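Madell Releases Revised Torque Guidance and Bit Wear Limits for Cabinet Hardware Installers

Fargate, 17/02/2018

Madell, a supplier of hinges, drawer slides and mounting hardware to the kitchen and office furniture trades, has released the second edition of its Installation Torque Guidance. The document replaces the first edition in full and applies to all Madell hinge plates, side-mount slides, undermount slides and leg brackets currently on sale. It can be downloaded without charge from the trade section of the company website or requested in print from any Madell sales office.

The second edition runs to 111 pages. The main changes are a new set of torque tables arranged by board material, a separate chapter on driver bit selection and wear, and a revised method for checking pull-out strength on site.

Torque tables

In the first edition, torque values were listed by screw size only. Installers working in particleboard were given the same figure as those working in solid maple, with a note advising care in softer material. The note has been dropped. Each screw size now has its own row for particleboard, medium-density fiberboard, plywood, softwood and hardwood, and each row gives a target value, an upper limit and the pilot hole diameter on which both depend.

The upper limit is the value above which the thread cut by the screw begins to lose holding strength. In particleboard the gap between target and limit is narrow, and installers using impact drivers will need to set them to the lowest mode or finish by hand. Madell does not approve the use of impact drivers for confirmed-fit hinge plates in particleboard at any setting.

"Most of the returns we see on hinge plates have nothing wrong with the plate," said Renji Yoshida, technical manager at Madell. "The screw has been overdriven, the board around it has crumbled, and the door sags a few months later. The tables are meant to be read at the bench before the first screw goes in."

Driver bit selection and wear

Chapter 4 covers driver bits and has no counterpart in the first edition. It lists the recess type and size for every screw supplied in a Madell hardware pack and states which substitutes are permitted. A Phillips bit may not be used in a combination recess where a square driver is specified. Star-type recesses must be driven with the exact size listed, as a bit one size down will seat and turn but will round the corners of the recess under load.

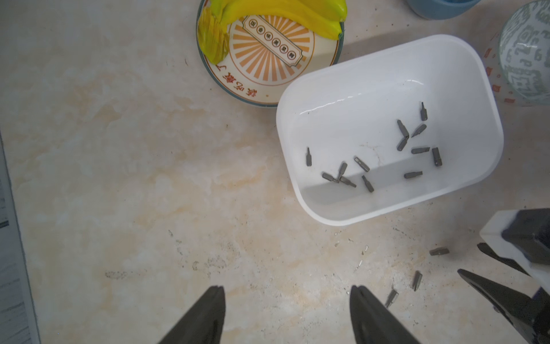

Screwdriver bits with different tips in a white plastic container.

The chapter also sets a wear limit for each tip type. For cross-type tips, the bit is to be discarded when it no longer holds a screw level without support, or when the flats of the tip show visible rounding. For flat blades, the limit is reached when either corner of the blade is chipped or when the blade has twisted out of line with the shank. For star-type tips, the limit is any visible lean of the points in the direction of driving. Regrinding of tips is not permitted for work carried out under the Madell hardware warranty.

Bits should be kept sorted by type and size. Shops that keep mixed bits are advised to sort them at the start of each job and to remove worn pieces at the same time. Magnetic holders are acceptable for all Madell screws except the stainless range, where they have no effect on retention.

The wear limits were set from bench trials run by Semaan, a test laboratory working under contract to Madell. Bits of each type were driven through repeated cycles in sample boards, and the torque reaching the screw was logged at each stage. The trials covered 50 combinations of bit, screw and board. Results are given in Appendix B, with the test method and the calibration record for the torque sensor.

"The drop in delivered torque comes before the bit begins to slip in a way the operator can feel," said Majdi Nassar, who led the trials at Semaan. "We recommend that inspection be done by eye and on a schedule. Waiting for slip leaves a number of screws under target."

Pull-out check

The first edition called for a spring gauge and a hook plate to check pull-out strength on site. Installers reported that the hook plate was difficult to mount inside narrow cabinets. The second edition replaces it with a lever method that uses a flat bar and a standard hanging scale. The bar dimensions, the distance from fulcrum to screw and the conversion table are printed on a single fold-out sheet at the back of the document. The check is required on one screw per cabinet run in particleboard and is optional in other materials.

Transition period

The first edition remains valid for jobs quoted before the release date. From May, all warranty claims on new work will be assessed against the second edition. Claims must state the board material, the screw size, the driver type and the clutch setting used. Claim forms have been changed to include these fields, and older forms will be returned for completion.

Jostuso, Madell's online ordering system, will show the new torque values on the product page for each hinge plate and slide. Hardware packs shipped from the Fargate warehouse will carry a printed card with the values for that pack. Packs already held by dealers will not be recalled, and dealers may order loose cards at no cost.

"Dealers asked us for one set of numbers in one place," said Georges Khalaf, head of trade sales. "The card in the pack, the web page and the book now all read the same."

Training

Madell will hold 13 half-day training sessions for installers and dealer staff. The sessions cover the torque tables, clutch setting, bit inspection and the lever pull-out check. Places are limited by bench space and must be booked through a dealer. Raed Hakim, training lead, will answer questions on dates and locations.

About Madell

Madell designs and supplies hinges, drawer slides, leg brackets and mounting screws for the furniture and cabinet trades. The company's head office and main warehouse are in Fargate.

Press contact

Masanobu Furukawa
Communications, Madell
Inquiries by way of the press form on the company website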